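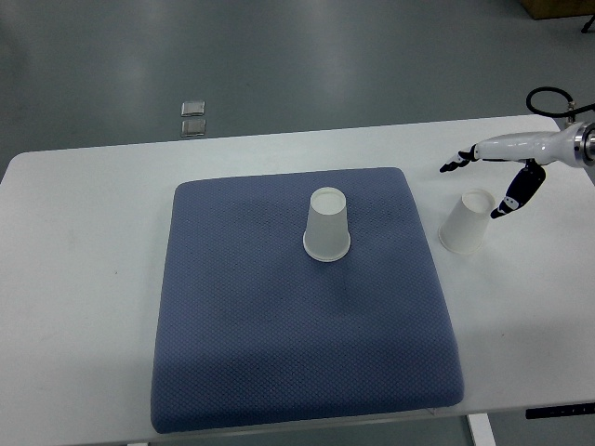

How often do you regrease the finger joints on a two-finger hand? Every 40 hours of running, and sooner if the index starts to lag the thumb.

That's the number we settled on for ours, anyway. The manual offers a range so generous you could drive a road train through it.

A thread on looking after one white arm, one table and one loop of cable, for the three of you who asked and the rest of you who can mute me.

1/ The cable. It comes off a fitting on top of the arm and goes up in a loop before it heads home. The loop looks untidy. Every visitor wants to tidy it. The last person who tidied it used two zip ties and cost us a wrist connector and most of a Friday.

2/ The slack is there so the wrist can roll all the way over without pulling on the plug. If you must do something with your hands, check the collar on the fitting. Finger tight, then a quarter turn. Put the zip ties back in the drawer.

3/ Cups. We train picks on upturned paper cups, some on the bare tabletop and some on a big blue-grey mesh cushion. On the table a cup is a polite object. On the cushion it sits at whatever angle the cushion feels like that day.

4/ So there are two height offsets in the config, one called TABLE and one called SOFT. For most of February they were the same number. Guess who copied and pasted. (Me. I had a biscuit in the other hand.)

5/ Symptom, if you're searching for this at night: fingers open beautifully, arm comes down beautifully, cup gets squashed into the upholstery. The log says "grasp nominal". The log is an optimist.

6/ Grip force. Paper cups want far less than you think. We started at the value Perneck ship as default, which I assume was chosen for house bricks. Halved it, halved it again, and stopped when the rims came back round.

7/ Ga-eun Ok wrote our cycle counter after I'd kept the count on a whiteboard for a while and the cleaner did what cleaners do. First finger tendon went at 1,100 cycles. Second at 2,135. Third at 2,444. You'll notice it improves. You'll also notice I learned to set the tension properly somewhere in the middle there.

8/ Tension, then. Power off, fingers spread, push each tip sideways with a pencil. You want a bit of give and then a firm no. If it flops, take up the screw at the base. If it doesn't move at all, you've overdone it and the motor will tell you by getting warm.

9/ Pencil, please. A screwdriver leaves a groove in the black tip pad and then every cup leans the same way for a week while you blame the vision.

10/ Replacement pads: the Endach ones last, the Wokton ones grip. I buy Wokton and complain. Malabanan will sell you either, and he'll post same day if you ring before lunch and don't mention the zip ties.

11/ Table feet. Check them. Ours crept a few millimetres because somebody leaned on the corner to eat a sandwich, and I recalibrated the camera twice before I thought to get a tape measure out of the ute.

12/ Cloth for the glossy housing: damp, no solvent. We did try solvent. There's a dull patch on the spare hand shaped a lot like Tasmania.

13/ Someone's just asked why we don't glue the cups down for calibration. We do have a glued one. It lives on a board, labelled DO NOT PICK, and the arm has had four goes at it.

14/ Next job is the wrist flange bolts, which need the torque driver, which is on loan. If you're the one who has it, I'm in until five.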